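Linen notes, Apr 25, 2019

Back on the towels again. Ghassan wants to sign off the Hollau lot this week and I am not convinced. The sheet says "white, first quality." I'd like to know who wrote the sheet.
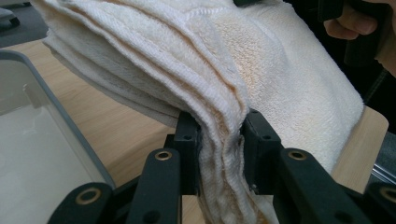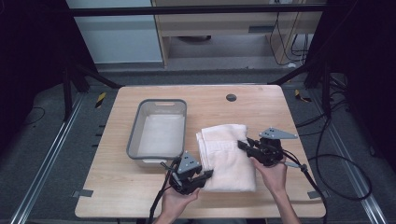
Top: cream stack, fold edge. Bottom: the pinkish one, next to the gray basket.

Points against, cream stack:
- pale orange stain on the top towel, middle area
- yellowish tan along the creases of the hanging layers
- frayed fibers near the bottom

Terry loops look fine otherwise, border bands finely woven, no complaint there. Zaid says the stain will go at the next hot wash. He said the same about the Bratu lot and we still have those as rags.

The pink one: is it pink? Under these lights it reads almost white, and Erlinda has it down as white. I'd call it blush. Need to look at it by the window before anybody argues further. Folds up thick, soft edges, nice enough.

Supplier claims 1000 washes. Raed asked how they tested that and got a brochure back. We have done 4.

To do:
- ask Santeri for the Clarner price again, the June one looked too low
- 2 towels from the cream stack through the hot cycle, compare stain with the photo
- white cloth in the basket stays there until I've checked it too

Not signing yet.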